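Print this page
E-mail this to a friend

Teaching by showing

I spent most of April being told that robots no longer need to be programmed. You show them the job, they watch, and off they go. I have heard versions of this for long enough to be wary, so when Amos Pettigrew offered to let me sit in on a few days of the Troltolach work I said yes, mainly to see what "show" means when people say it with such confidence.

What it means is a great deal of moving chairs.

The job they picked is setting out a café. At closing time the chairs get shoved about, and in the morning somebody has to put them back where they belong. Amos wants a machine to do it. It sounds simple, and I suspect it was chosen for that reason, but a chair is an awkward thing to get hold of. It has legs that catch on each other and a seat that tips if you take it at the wrong point. I had never thought about how I pick one up until I was asked to do it slowly, with both hands, and then do it again a little to the left.

There are two ways of showing. The first is by hand. A person moves the chair in the ordinary way with a camera on their head, and the software (Ilia, they call it) tries to work out from the video where the hands went and what they were up to. The second is by remote control. You stand at a pair of handles and drive the robot's arms yourself, and it records every joint as you go. Amos prefers the first because it is cheap and quick. Lindsay, the machine itself, has arms that are slow to drive and tiring to drive well, and I can vouch for the tiring part.

I took my turn at both. By hand I could get through a move in a few seconds. On the handles I managed one decent chair in my first 30 minutes, and I was told that was respectable. You can't feel the weight of anything. You watch the grippers close, you guess, and you lift, and quite often you have lifted nothing at all. After a while my own hands began to feel like somebody else's.
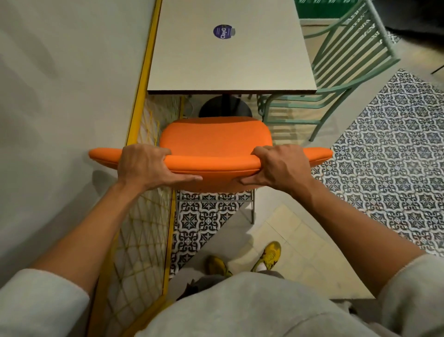
My trouble with the by-hand method is what gets lost on the way. When I take hold of a seat, my fingers go underneath and my thumbs stay on top, and I know I've got it before I have moved it an inch. None of that knowing is in the video. The software gets a view of my knuckles. My fingertips, where most of the business is going on, are round the back of the rim where no camera on my forehead will ever see them. Ilia has to guess at them, and then it has to turn the guess into something a pair of stubby grippers can do. I have ten fingers. Lindsay has two pads on each arm.

Amos says this matters less than I think. With enough examples, he says, the guesses average out. They had 415 clips when I left and he reckoned that was a fair start. I asked how many it would take before he'd leave the thing alone overnight, and he talked for some time about lighting.

I don't want to be unfair to them. I did see it work. Out of 40 attempts on my last day it put the chair where it should be more often than not, and a couple of those were rather lovely to watch — a slow, careful lift, a small turn, and down on all its feet. But they were all with the same chair, and it started from much the same place each time. When I asked to try one with a barred metal back instead, there was a pause, and then somebody explained that this was planned for the next stage.

That is the part I keep coming back to. If you showed a child how to move one chair, you would not have to start over for the next. The word "teaching" brings all of that along with it, and I think the people selling these things know it does. What I watched was closer to tracing. It was very good tracing, and I can see uses for it, but a café owner who buys it expecting a pupil is going to be cross.

They are off to Urkholm next, where there are stools. Amos has asked if I would come and do some of the lifting, and I have said I'll think about it. My back would like to know how high they are.

Print this page
E-mail this to a friend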